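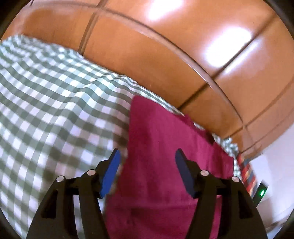

Sayegh
Linen and laundry notes, Vellasside holiday lets

Section 4. Sorting and folding on a tiled floor

The Zenance starter pack says any flat surface will do for folding. I have my doubts. Glossy terracotta shows every scuff, and a towel laid straight on it picks up whatever the last pair of shoes left behind. Put a cloth down first. A gingham one does the job, and the checks give you something to line an edge up against, provided you pull the folds out of it.

1. Sweep the tiles, then wipe them with a barely damp mop. Wait 20 minutes.

2. Spread the gingham cloth and smooth it from the middle outwards.

3. Lay one towel on top. Start with the deep magenta ones.

4. Bring the top edge down to make a straight fold, smooth it with your palm, then fold again from the side.

5. Stack folded towels on the shelf, 13 to a pile at most. The pack says 16, but ours lean at that height.

Note: The "no-crease" fold on the Skosdale card takes twice as long and I can't see any difference once the towels are on a rail. Skip it unless a guest has asked for it.

Note: Shake the cloth outdoors between loads. Turning it over, as the card suggests, only puts the fluff on the floor.

Caution: Wash magenta towels apart from the grey-green and white gingham for the first few washes. The label promises the dye won't run. I would test that with an old white flannel before believing it.

Caution: A loose cloth slides on polished tile. Kneel beside it, and don't walk across.

Folding at the table is covered in Section 5.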